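Wipe the frame, not just the saddle

Quarter past six in the morning at the gym on the Wetulville road and there are already people on the bikes. Good. I like that. What I don't like is what happens after. Off they get, one swipe across the saddle with a paper towel, maybe the handlebars if somebody is looking, and away to the showers. Job done.

It isn't done. Sweat doesn't stay on the saddle. It runs off your chin and your elbows and goes down - onto the frame, the bolts, the mat, the bit by the floor where you'd have to bend over to reach. Salt water on metal, every day, for months. You don't need a degree.

I say this as someone who spent 21 years cleaning other people's equipment, first at a swimming baths and then at the Bellico, a small hotel with a fitness room in the basement. We had 8 bikes down there. Guests saw the saddles. The manager saw the saddles. I was the one on my knees with a cloth doing the rest, and I can tell you the saddle was never the problem. Saddles are easy. Bolts go, and paint bubbles, and then one January a pedal arm seizes and everyone is very suprised. 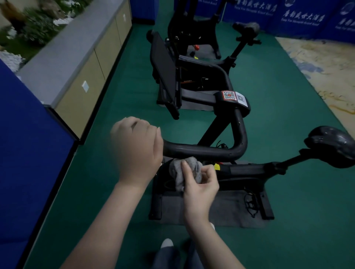 Low down on the front of the frame, where a cloth ought to go.

Now the spray. Everybody wants the spray. Ilona Farkas, who ran the baths when I started, wouldn't have it near a bike. Damp cloth, then dry cloth, finish. I thought she was mean with money. She was, a bit, but she was also right. Spray goes where you don't want it, into the joints and under the stickers, and half the people using it let go of the trigger and walk off without wiping at all. A room that smells of lemon is not a clean room.

Then there's the cloth itself. Old ones are best. An old cloth folds down small and gets into corners, a new one just pushes the water about. Wash them hot, no softener. Softener leaves a film and then you're polishing grease onto things.

My friend Kálmán Kocsis says members pay their fees and shouldn't have to clean. Fair enough, it's a point of view. He also says the owners should hire someone. They should! But the place up the road paid 900 for repairs last year and put the fee up to cover it, so he's paying for cleaning anyway, he's just paying late and getting rust for it.

What I'd ask for is small. Two cloths on a hook by each row. A bin for the used ones. And a sign that says frame as well as saddle, in big letters, because the one we have now says "please be considerate" and what does that even mean. Considerate of what.

And lift the mats. Once a month, lift them up and look underneith. You won't enjoy it.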